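How do you fold waffle-knit long-sleeved tops so they stay folded?

Asked by Widad Saliba
796 views
3 answers

I have moved most of my winter tops over to waffle knit because they are warm and don't need ironing. The trouble is storing them. With ordinary T-shirts I fold the sleeves in, fold up from the bottom and put them in the drawer, and they stay that way. The waffle ones puff up. By the time I have put three or four in, the first one has opened out at the side and the sleeve is hanging down the back of the drawer.

I have tried rolling them. They come out with a wave across the chest and the neck goes out of shape on one side. I have also tried hangers, but two of them now have little points on the shoulders.

The drawer is a fairly shallow one, in a chest we brought with us when we moved to Zirnimville, and I can't swap it for a deeper one. I have shelf space in the wardrobe but I would rather keep that for jumpers.

What I would like to know:

Do you fold the sleeves straight across the body or down along the side?
Should the top be face up or face down when you start?
Is there any point in ironing them first?

The tops are all long-sleeved with a ribbed round neck. Some are cotton, and I think one or two have a bit of something stretchy in them. The labels have been cut out so I can't check.

Share (2)

Comment from Abla Kanaan: How full is the drawer? Mine did this when it was overfilled and stopped when I took the summer things out.

Comment from Widad Saliba: Full, but it closes without pushing. The summer things are already in a box under the bed.

Answer 1
Georges Khasawneh

Just roll them tighter. Put an elastic band round if they come undone.

Comment from Widad Saliba: I did say I had tried rolling. The bands left a mark.

Comment from Georges Khasawneh: Use a wider band then.

Answer 2 (accepted)
Kenza Soliman

I did the folding table at the Smadi clothes exchange for two winters and we had a lot of thermal tops through, so I have folded plenty of these. The knit has air in it and it is springy, so it won't take a crease the way a T-shirt does. You have to get it flat before each fold and keep the number of folds down.

Use a table if you can. A bed is too soft, the top sinks in and you can't press the air out. Any smooth surface will do and it should be wider than the top with one sleeve stretched out.

Before you fold, make sure the top is completely dry, including the cuffs and the neck ribbing. Those are thicker and take longer. If you put it away with a damp neck it will dry in whatever shape it is squashed into, and that could be what happened to your rolled ones.

To answer the questions in order. I fold the sleeves across the body first, then turn them down if there is any length left over. It doesn't matter much whether you start face up or face down. Face down gives you a tidy front when it is finished, so that is what the shops do, but I usually do mine face up at home as I can see what the neck is doing. I wouldn't iron them. The iron flattens the little squares and they only come back after the next wash, and not always then.

Start by laying the top out and smoothing it from the middle towards the sides with your palm. Don't pull at the hem or it will go wide at the bottom. Get the neck lying in its natural curve. If the rib is twisted, pinch it straight now.

Take one sleeve by the cuff and bring it over the body. Stop and look at the shoulder. There will be a small lump where the seam turns over, and on a waffle knit it tends to roll instead of lying flat. Press it down with your fingertips and push the roll outwards slightly until the edge is even. If you leave it, everything on top of it sits crooked, and that is where the drawer stack starts to lean. 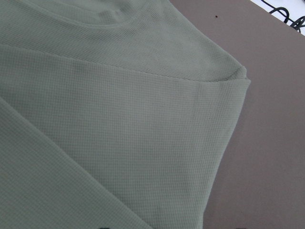 Sleeve folded over the body, with the fabric bunched a little at the shoulder corner.

Run your hand down the side so you have a straight edge from the shoulder downwards. Then do the other sleeve. If the sleeves are long, turn the spare length down towards the hem so the cuffs don't stick out past the opposite side. Try not to have both cuffs ending in the same spot or you get a hard bump in the middle.

Next, fold from the hem up to just under the neck. Once only. Press with both forearms and count to five, it sounds daft but it gets the air out. If it has to be smaller for your drawer, fold it in half once more, and put it in with the folded edge upwards so they stand in a row. In a shallow drawer you may need to go in thirds instead of halves to get the height right. Do one and test it before you do the whole lot.

Standing them up is what stops them opening out. In a pile the bottom ones are always being dragged about when you take one from underneath. If the row isn't full, put something at the end to hold it. I use a shoebox lid on its side.

Share (2)

Comment from Widad Saliba: Thank you. I did six last night in thirds and they are all still upright this morning. I had been leaving the shoulder lump alone and folding over it.

Comment from Karim Nassar: Does this work for children's sizes? Ours are tiny and the sleeves are nearly as long as the body.

Comment from Kenza Soliman: Yes, but skip the last fold. Sleeves across, hem up, done.

Answer 3
Karim Nassar

I agree with most of the above. Two things to add.

If you do have a shelf, keep the heavier ones there and put only the thin ones in the drawer. We bought fabric drawer dividers from Wundar in December and they are all right, although the end one bends if you pack it too tightly. A cereal box cut down does the same job.

On the hanger points, wet the shoulder with a damp flannel, smooth it out with your fingers and leave the top lying flat to dry. Mine went after one go. One very old one never did and I wear it for painting.

I don't know about the stretchy ones. I have one and it folds the same as the others, but it slides more, so I put it in the middle of the row.

Share (0)

Comment from Abla Kanaan: Cereal box is a good idea. What did you cut it with? Mine came out ragged.

Comment from Karim Nassar: Kitchen scissors. Flatten the box first.

This question was last edited on 2025-08-28.

Contact us | © Estik Community Help | Back to top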